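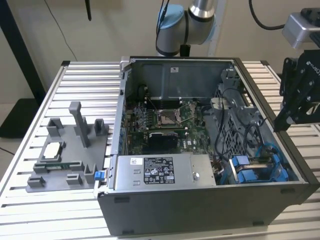
Do you have to soak split peas before making pea soup?

Split peas cook down fine without soaking. Rinse them, pick out anything that looks like gravel, and put them in the pot.

I soaked mine for years anyway, because the recipe card I started with told me to, and I am a person who obeys index cards. Every November I would fill the big bowl, go to bed feeling organized, and wake up to a bowl of swollen peas that had taken over the one clear stretch of counter I own. Then last winter I forgot. I had promised soup, the peas were still in the bag, and it was ten in the morning. I rinsed them and hoped. Dinner was the same as it had always been, and I stood over the stove feeling foolish about every one of those bowls.

The pea soup I make is the Dutch kind, snert, which sounds like something you'd apologize for at the table. It has smoked sausage in it, and celery root, leeks, carrots, a potato, and a piece of pork with the bone still in. It is supposed to be thick enough to hold a spoon upright. I have never once gotten the spoon to stand on the first day. On the second day you could park a bicycle in it.

I learned it from the counter at Koster, the deli in Prevwood with the parking lot that floods. I went in for ham and came out with a pork hock, a celery root the size of a softball and firm instructions not to puree anything. I have since met people who puree. They seem happy enough.

So, what goes in my pot: 300 grams of green split peas (the scale was a present, and I've gone over to grams like a convert), the hock, a bay leaf, and water to cover everything with a couple of inches to spare. Bring it up slowly and skim off the gray foam. I skipped the skimming once to see if it mattered. The soup tasted okay but it looked like dishwater with ambitions, and I ended up eating all of it alone. 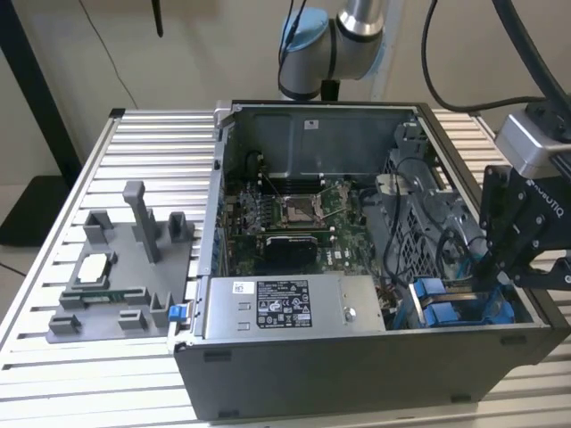 Computer tower on its side, with the panel off.

After an hour or so the peas start to slump. That's when I add the celery root, carrots and potato, all diced small, and half the leeks. The other half go in near the end so that something in there is still green. The hock comes out when the meat gives up, and I pull it apart with two forks on a plate, burning my fingers every time because forks are apparently too slow for me. Skin and bone go in the trash, meat goes back in. Sausage last, sliced, just long enough to heat through.

Stir more than you think you need to. Peas stick, and once they scorch on the bottom the whole pot tastes of campfire, and the only thing left to do is say "smoky" in a confident voice.

I did try the shortcut. I have a Fevo pressure cooker, bought in a fit of January, and I ran the whole recipe in it from cold. It took 54 minutes by the oven clock, including the part where it sits there hissing and I keep well back. The texture was perfect. The vegetables, which I had thrown in at the start with everything else, had ceased to exist. If you go this way, cook the peas and hock first and finish the rest with the lid off. By then you have washed two pots' worth of parts and a rubber ring, and you may wonder what you saved.

Salt at the end. The hock does most of the seasoning for you, and so does the sausage, and I have a clear memory of a batch from my early career that could have de-iced the driveway.

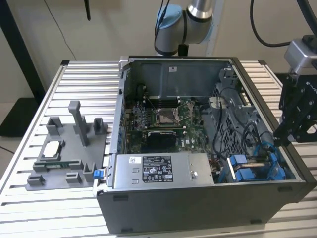
Kunwood Soup Club | Members' Blogs

A word on serving, since it caused more discussion at our last soup night than the soup did. The traditional thing is dark rye bread with smoked bacon laid on top, and mustard. I brought rye. I also brought saltines, as a courtesy, and the saltines went first. I'm not bitter. I took home a whole loaf of rye and had toast for a week.

The church hall thermometer read 142 when the slow cooker got its lid lifted for the first time, and after that the lid was never really on again. Pea soup forgives this. It thickens as it waits, so bring a jug of hot water or broth and loosen it as the evening goes on. Add a little at a time, and taste it each time too.

Leftovers keep a few days in the fridge, where they set into a green brick you can cut with a knife. Warm it gently with a splash of water and it comes back. It also freezes well, though I'd leave the potato out of a batch you mean to freeze. Mine went grainy.

Next month I've signed up for borscht. I already own the wrong color of apron.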